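What to look at on a robot lab open day? (simulator demo)
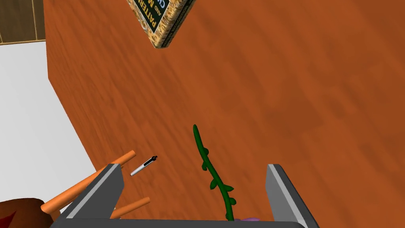

Simulator view from the gripper: green stem between the fingers, pen and box on the table

Posted by Rebecca Gatti

Hi all! I'm taking my nephew to the Plindumeck open day in Iltthorpe in June and they sent this with the sign-up email. I know nothing about robots. The sheet says visitors get to "drive" the arm on a screen before they see the real one. Is that worth standing in line for, or should we go straight to the hardware? He's nine and gets bored fast - so do I, to be fair. Also, why would they bother with a fake table when they own a real arm?

dankwa_dad

We went last year, 317 people signed in before lunch and the line for the real arm was awful. Do the screen first. My daughter loved it. You're looking down past the two gray fingers the whole time, so it feels like a claw machine, except you can start over as often as you like. Ours had a mug to pick up, so I guess they change the objects. Get there by 9:30 and park on the Candonholm side.

tessellate16

Seconding the screen! As for the fake table, practice is cheap in there. The guy at our demo said they'd run about 2,000 tries overnight, and you'd never get that out of one arm and one tired grad student. Thin stuff is a good thing to ask about. A stem like the one in your picture gives the fingers very little to close on, and the little bumps or leaves along it make the shape uneven. A box is a lot easier to think about, though that one looks pretty wide for those fingers. Have your nephew ask what happens when the real table doesn't match the one on screen - our guy talked for ten minutes on that and it was the best part of the day.

mopsy_k

never been but bring snacks, the cafe there closes at 2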